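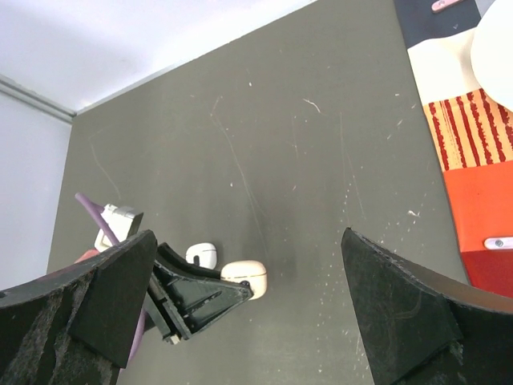 Giang Phùng left a comment on my last post asking whether the soft finger covers are worth paying for, or whether you can get by with the bare ones that ship in the Irness gripper kit. Fair question, and my answer got way too long for the comment box, so you get a whole post!

Quick recap if you missed it: I bought the two-finger kit in May, paid $343 for it with the wrist camera mount included, and I've been using it for table chores ever since. Plates, cloths, spoons, that kind of thing. The covers are a separate purchase from Doãn, $66 for a pair, black only. I grumbled about that price for a solid week and then ordered them on a Thursday night after a glass of wine.

So, the covers. I like them. Grip on flat handles is so much better that I went back and deleted half the little fixes I'd written for the bare fingers. Thin cloth is still hit or miss (you want to come in low and slow, and even then it'll bunch up on you sometimes), but I don't dread it anymore.

What I don't like is how fast they stop looking new. They scuff, they crease, and the pale marks show up on that black like chalk. Doãn's listing says they're good for 1000 grasps, and I'd say mine were wrinkly long before that, though they hadn't torn. If you care about looks, you'll be annoyed. If you care about your table, well, mine is olive gray and covered in scratches, so I can't advise you there.

The camera mount is the part of the kit I'd buy again without thinking. Seeing the work from right between the fingers makes lining things up so much easier, and the big gap when they're open gives you a decent look at whatever you're going for. You do lose the bottom corners of the view to the fingers, and anything tucked close behind one of them is a guess. I ended up adding a little pause and a sideways nudge before each grab.

Azucena Barajas told me the Misovville shop has the kit with covers bundled for less than buying them apart, but shipping to me was silly so I never checked the final number. Might be worth a look if you're closer to Hustham than I am.

Giang, short version: get the covers, skip the spare set for now. I'm at 200 grasps on my second pair and I'll post again when one of them splits.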